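4. Method

4.1 Task

The task is setting a table from a tray. The operator moves a bowl and a plate between a tray and a bare tabletop using a pair of hand-held grippers, one in each hand. A demonstration starts when both grippers are lifted and stops when they have been clear of the dishes for 3 seconds. Murray Tremblay performed the demonstrations and Adanech Hadgu ran the recording software and the later processing.

4.2 Recording

Each gripper records jaw opening and its own video. A third view is taken from the operator's head. The three streams are aligned on a shared clock signal, and any demonstration in which the streams drift apart by more than one video sample is thrown out. We collected 500 demonstrations over the term, most of them in December. The positions of the tray and dishes were changed between demonstrations by hand, following a printed list of random offsets.

Gripper position is estimated from the gripper video alone. This was the weakest part of the Fostbridge project last year, where plain table surfaces gave the tracker too few features to follow. We kept their tracker but started every recording with a slow sweep across the work area, so that a map existed before the task began.

4.3 Training

The Gorkard policy was trained on short segments cut from the demonstrations. After segments with lost tracking were removed, 3,532 remained. Two versions were trained with the same settings:

Version A: gripper views only
Version B: gripper views plus head view

5. Results

Version B completed 76 per cent of the test trials. Version A completed fewer, and its failures were concentrated at the start of the task, before either dish was well inside a gripper view. Once a jaw was near a rim, the two versions behaved much alike. We take this to mean that the head view mainly helps with choosing which dish to approach and from which side.

Grasps on the plate failed more often than grasps on the bowl in both versions. The plate is shallow, and a small error in height puts the jaw against the tabletop.

Head view first, then gripper view. 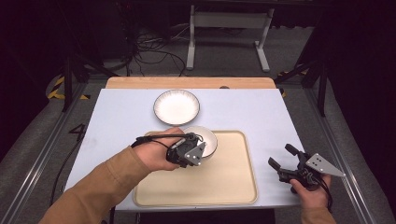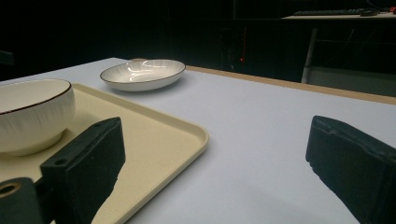

Lighting was not varied, and both dishes were the same in every trial, so the results say little about other tableware. The scoring rule also counts a dish placed off centre as a success, which favours both versions equally. Mohammadi's stricter rule, with a fixed placement tolerance, was tried on a small part of the test set and did not change the ranking.

Further trials at the Kokville lab will use the same training settings with a second set of dishes. The segment list and scoring sheets are stored with the project code.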